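Alliance Diary, Liem Server
Entry for 14/08/2022

The alliance opened the day in possession of the northern half of the Narnis map, with the river crossing at Tivberg still contested. Orders issued the previous evening remained in force: members above level 26 were to hold their marches at home until the shield on the crossing expired, and all others were to continue gathering grain.

The shield fell shortly after noon. The first rally was launched with 4000 cavalry and was turned back at the outer wall. The officers on duty judged that the scouting report had been out of date and directed that a new one be obtained before any further attack.
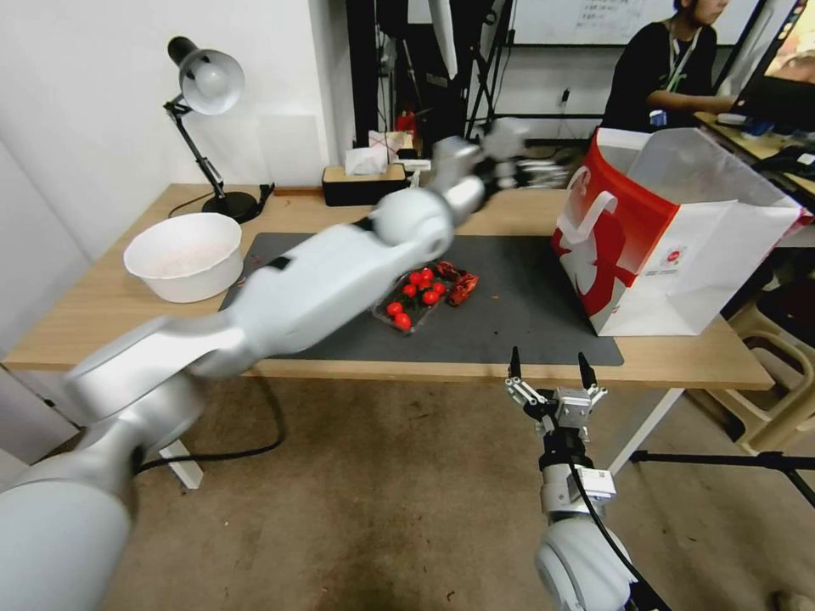 A second rally, made up chiefly of archers and siege units, took the crossing in the early evening. Losses came to 919 units, most of them recoverable in the hospital. The Jaron alliance did not send reinforcements, although its agreement with us requires it to do so. A written message has been sent to its leadership and a reply is awaited.

Members are reminded that 2000 timber is due from each city toward the new watchtower. Contributions made before the last reset will be counted. Requests for exemption should be sent by in-game mail and not posted in the general channel.
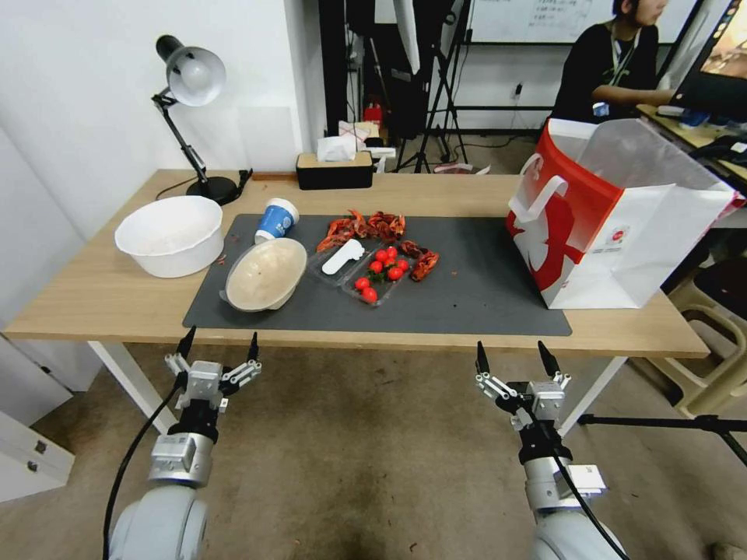
Table with desk lamp, white basin and gray mat.

The roster for the September season remains open. Members who intend to move to another server should give notice before it closes. Night watch at Tivberg was assigned at reset, and the gates were reported closed.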